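Friday night at the Gukthorpe library, and there weren't enough chairs

I've been meaning to write about the press freedom evening since I got home from it, and I've had the window open on my laptop all weekend with one sentence in it. The sentence was "I can't believe how many people came", so let me start there. There were 100 chairs put out and every one had somebody in it by quarter past seven, and then people sat on the low shelves in the children's section, and then they stood. In Gukthorpe! In October, in the rain, to hear about court reporting!

If you missed the background, the Wetport paper's last two reporters were told in the summer that they couldn't sit at the press table for council meetings any more. They could come in with the public, up in the gallery, no laptops, no recording, questions in writing a week ahead. The council said it was a matter of space. I have been in that chamber and you could keep horses in it. Then one of the two, Gladys Kioko, was asked to leave a planning meeting for taking notes on her phone, and she wrote the whole thing up, and that piece went round everybody I know in a single afternoon.

So Gladys was the first speaker, and she was wonderful. I'd only ever read her and I had imagined somebody rather stern. She is very funny, and she talks fast, and she'd brought the actual letters the council sent her and read bits of them aloud in a flat voice until the back rows were crying with laughter. But she also told us what the job is like now. She files 19 stories in a normal week. When she started, there were enough people in the newsroom that one of them could spend a month on a single set of accounts. She said she still gets envelopes from people who work at the council and want somebody to look into something, and that she keeps them all in a drawer and feels sick when she opens it. The room went properly quiet at that.

Imani Kariuki came next. She runs Shemweta, the small legal fund that helps freelancers who get threatening letters, and I took pages of notes. Most of the threats she sees never go anywhere near a court. Somebody with money has a solicitor send a frightening letter, the freelancer takes the story down, and that's the end of it. Her fund had 245 requests for help last year and she went through what happens with one, start to finish, with the names taken out. I had no idea a reply to a letter could cost so much. I also had no idea that you can simply ask them to say which sentence is wrong, and that quite often they can't. 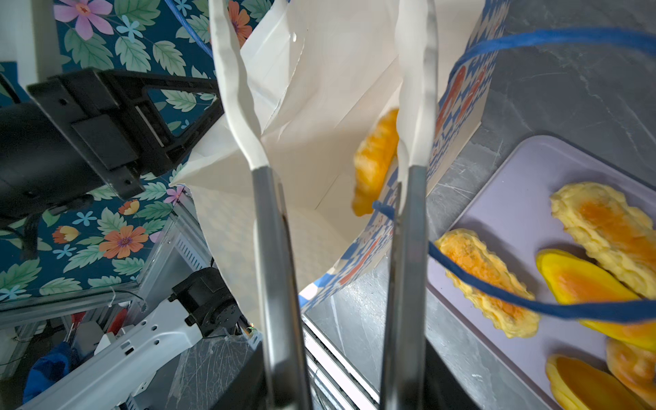

Pastry in the bag, blue rope handle and all.

Then questions, which I usually dread, and these were good! A man near the front asked why any of this mattered when everyone can film a meeting on their own phone and put it up. Gladys said she'd love it if more people did, and then asked him who was going to sit through the drainage budget. A sixth-former asked how you get started, and both of them answered at once and said completely different things (Gladys: go to the magistrates' court and just sit there; Imani: learn how to read a company's accounts). I think she should do both, and I told her so by the coats.

There was one sour moment, when a councillor stood up and said the paper had been "unhelpful". Gladys asked him, very politely, whether he would support giving the press table back. He said it was under review. Somebody shouted "by whom?" and he sat down again.

The petition is at 452 names as of this morning, and it's on paper as well as online, so if your mum doesn't do websites she can sign at the library desk. It asks for the press table back and for recording to be allowed in all open meetings. Both of those seem so modest to me that I keep rereading it to see if I've missed a page.

Isness, the bookshop by the station in Wetport, has offered its upstairs room for a follow-up, probably a practical session on how to ask a public body for information and what to do when it ignores you. I've already said I'll go. I want to ask about the leisure centre roof - I've wanted to ask about that roof for years.

Gladys's piece is still up on the paper's site, and if you can manage a subscription, do get one. Mine started on Saturday.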